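**Two-finger gripper for mixed household items: Beltar or Dunmore?**

I'm setting up a small pick-and-place cell and I'm down to two grippers, the Beltar and the Dunmore. Same arm, same controller. My test items are a toothpaste box, a squat little air freshener, an apple in a bowl and a cratered rubber ball.

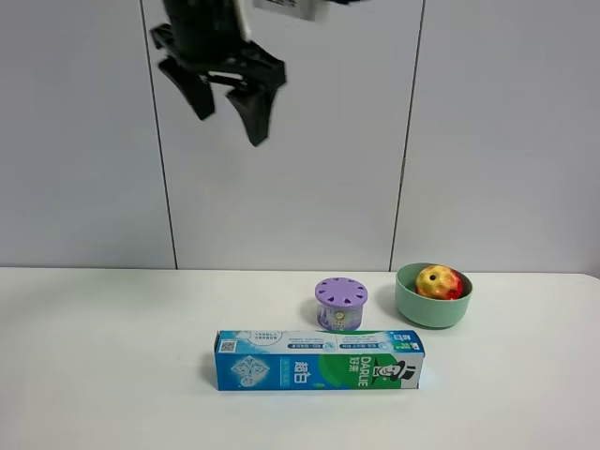
Boxes go fine with either one. Round stuff is where I get stuck, and I only have budget for one. Which would you keep?

**Rafferty Delacroix** — accepted

Oh, fun one! I ran both on the Itemstead set last June and kept the Dunmore. I did 50 picks per item, and the softer closing made a huge difference on anything curved. Set the force to 2 or 3 first and work up. Please do try the ball at several angles — a dimple under one fingertip changes the whole grip.

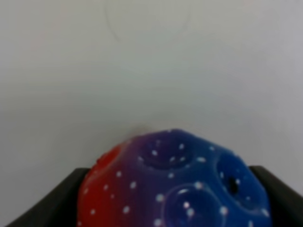
I'd also put money into a wrist camera before a fancier controller. My side camera couldn't tell me where the fingers were touching, and I wasted days on that. With the Punthorpe mount you have to redo the calibration each time you take it off, but it's quick.

**punthorpe_fan**

Beltar all the way, mine is past 508 cycles and still going!! Never tried fruit though.

**gridlock**

What's the payload on your arm? Depends on that.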